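Search this blog
Search

Rice, a cup and a steel bowl

Sep 29, 2018
Posted by the Flurngate kitchen notes

I switched to measuring rice by volume in August, using a small plastic cup and a steel mixing bowl. The procedure is short. Fill the cup, level it, tip it into the bowl, cover with cold water, stir by hand, drain. Repeat until the water is mostly clear, which for the medium grain from Sarnance takes 4 changes.

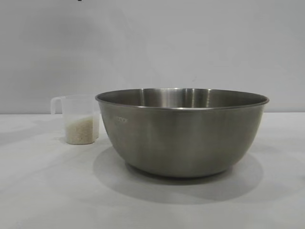

A reader in Plenutdale wrote in to say that volume is a poor measure for rice and that a scale would settle the matter. Fair. I weighed 7 level cups and the spread was 8 grams, which I can live with at dinner.

The bowl matters more than the cup. A deep one with a rolled rim pours cleanly if you tilt it slowly and hold a palm across the low side.
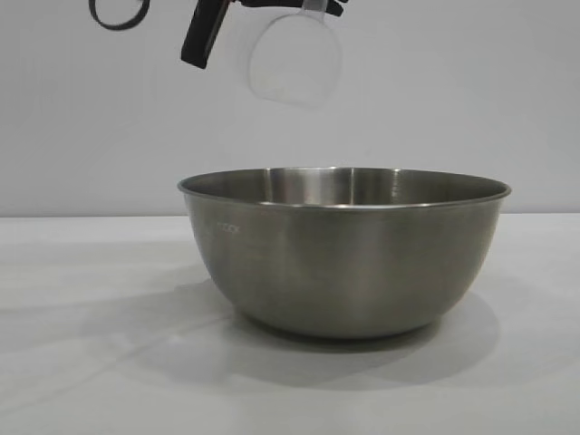

A wide mouth also leaves room for the whole hand. My old Juška bowl was too narrow for this and I lost grains at every drain. Soak for around 100 minutes if the rice is old, less if it is new.

The table gets wiped before the next batch.
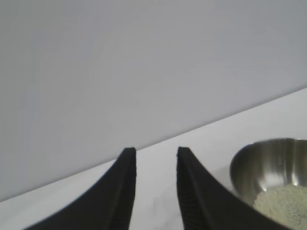
White tabletop, rice station.

Contact | © Flurngate kitchen notes | Back to top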